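Urnora says its robots can learn from your hands. The proof is still thin

Cliddale, 2021-10-30

A small robotics firm in Cliddale wants people to teach robots by doing chores themselves, using a gripper held in the hand. Urnora claims that a set of 80 demonstrations is enough for a robot arm to pick up a new task. The results it shared this month leave plenty of room for doubt.

The idea is simple to state. A person grips the tool, closes its two padded fingers on an object and moves it where it should go. A camera on the tool records each attempt, and the recordings are used to train software that later drives an arm with the same kind of fingers. No programming is needed, the company says, and no arm has to be present while the teaching is done.

Urnora's first published task is putting a paintbrush into a cup. By its own count, the trained arm finished the job in 69 percent of trials. The company calls that "production ready." It did not say how many trials were run, how far the brush was moved between them, or whether a person reset the table after each one.

"I would want to know what the other 31 percent looked like," said Nipon Suksawat, who runs a packing line at Meinecke and was sent the company's summary in the spring. "If the brush ends up on the floor, I need a worker standing there. Then what did I buy?" 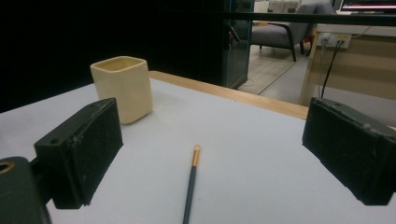 The brush-and-cup task as recorded by the camera on Urnora's hand-held gripper.

Hemant Semwal, who leads training at Urnora, said a thin handle on a flat surface was picked because it is hard to grasp. He said new users get comfortable with the tool in 18 minutes. Asked for the data behind that number, he said it came from sessions with the company's own staff.

That matters. Engineers who use the gripper every day are likely to produce smoother recordings than a warehouse worker on a first shift with it, and the software can only copy what it is given. Urnora has not released any results from outside users.

There is also the question of what the tool leaves out. A person can feel a brush start to slip and squeeze harder. The recordings hold video and finger position, according to the company's summary, with no measure of force. Semwal said the foam on the fingers "forgives a lot." He would not say whether force sensing is planned.

A rival approach is remote control, in which the operator steers the real arm from a separate station. Faisal Ghumman, an automation consultant who has set up both kinds of system, said remote control is slower and costs more, but the demonstrations come from the machine that will do the work.

"With the hand tool you can teach a motion the arm can't reach," Ghumman said. "You find that out later, after you've paid for the recordings."

Urnora says its software throws out such motions automatically. It gave no figure for how many of the 80 were thrown out in the paintbrush test.

The company has 2 paying customers and declined to name either. It plans to show the system to buyers in December, with a task it has not yet announced. Suksawat said he will attend and intends to bring his own objects.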